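Prüfliste Besprechungsraum Stendurdale – Tisch und Ablage
Rundgang vom 11. April 2023, mit Anmerkungen

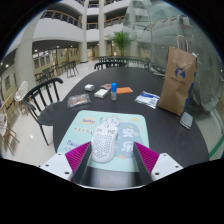 Ovaler Tisch, Mausplatz mit Kleinteilen dahinter

1. Tischplatte standsicher, kein Wackeln
In Ordnung. Ich habe mich an mehreren Stellen kräftig aufgestützt, und der gute schwarze Tisch hat alles brav mitgemacht.

2. Mauspad liegt flach, Ecken nicht hochgebogen
In Ordnung. Das hellblaue mit dem »Sunny«-Wölkchen darf sehr gern bleiben, es macht den Raum gleich freundlicher.

3. Maus sauber, Gehäuse ohne Risse
In Ordnung, mit Bitte: In den vielen kleinen Löchern der Schale setzt sich gern Staub fest, also ab und zu trocken auspinseln, bitte ohne Sprühreiniger.

4. Flaschen verschlossen und beschriftet
Offen. Beim Fläschchen mit der blauen Kappe wüsste ich doch gern, was hineingehört – ein kleines Etikett genügt mir völlig.

5. Tüten und Päckchen weggeräumt
Nicht erfüllt. Die Sachen in der Tischmitte bitte in die Schublade Kuroda legen oder mit nach Hause nehmen, je nachdem, wem sie gehören.

6. Durchgang zwischen Tisch und Wand mindestens 90 cm
In Ordnung, nachgemessen mit 115 cm.

7. Notrufzettel an der Tür
Vorhanden und gut lesbar.

Nachkontrolle der Punkte 4 und 5 beim nächsten Rundgang, die große Prüfung folgt wie immer im Oktober.
Ablage: Ordner Brovitness, Blatt 570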